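Folding thick fleece so it stays folded

Quick one, laundry's waiting. Works for anything black and fuzzy that slides around.

1. Clear a flat spot. I use a small table by the bed with a pink checkered cloth on it. Shiny duvets are no good, everything slips.

2. Lay it out, smooth from the middle. Dont pull the edges.

3. Fold in half, hem to hem. Then in half again – thick stack, that's fine. 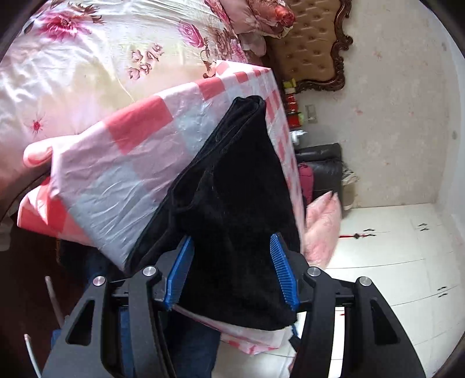

4. Press the air out with your forearm, about 3 seconds. Skip this and it puffs right back up.

5. Knits next, same way. Aim for a rough rectangle, a stepped side is ok. It wont show on the shelf.

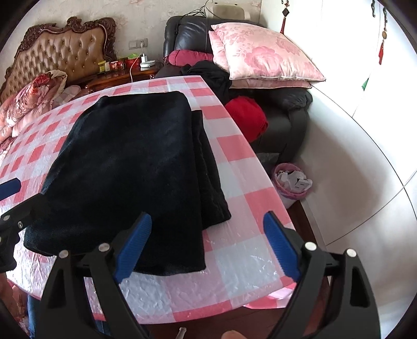
6. Stack heavy stuff first, folds facing out. Done – on to the socks.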